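Hitine gripper: where we have got to

The hand-held gripper that a few of us have been building at the Dastenton workshop now opens and closes properly, so it seems a good time to write down what has been done since June and what is left.

For anyone who missed the earlier item, Hitine is a gripper you carry and squeeze by hand. The plan is to fit the same fingers to the small arm later on. Kanako Hirose drew the linkage and did most of the printing. The first full set of arms took three evenings on the printer, and one batch had to be thrown away when the filament ran damp.

The joints gave the most trouble. We started with bare screws through the plastic and the holes went oval within a week. Kanako drilled them out and pressed in brass bushings, and the slop has gone. If you are doing the same, drill a little under size and press them in with the vice, not a hammer. Two arms were split finding that out.

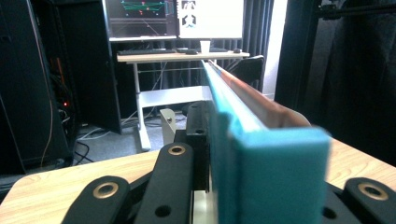 We have been trying two kinds of finger. The foam-covered sort is kind to cups and anything with a curve, but it is wide and you lose sight of what you are reaching for. The foam also picks up fluff, and the glue needs a full night before you lean on it. The plain black pads are smaller and much easier to aim. They do less well on anything shiny.

To get past arguing about it we ran a count. Each of us picked up small items from the scrap tray and put them down again on a marked square, 138 goes in all with the black pads. Of those, 99 landed where they should. Most of the misses were washers lying flat, which slid away as the fingers closed. The foam has not had its turn yet, so please don't quote the number as a comparison.

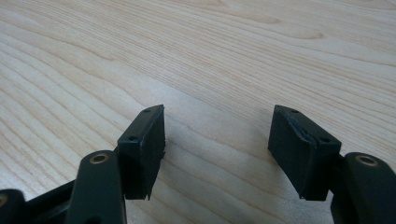
The black pads over the bench top, with brass bushings in the linkage arms.

The pads wear at the edges sooner than we would like. Kanako wants to try a softer facing, and there is an offcut of rubber sheet in the Woldemariam cupboard that may do. Please leave it there if you come across it.

Still to do: a stop to keep the arms from closing too far, a better handle, and the foam count. The drawings are in the shared folder under Hitine, and the printed copy is pinned up by the lathe. Bushings are in the drawer marked Drirasberg. Write on the sheet if you take the last of them.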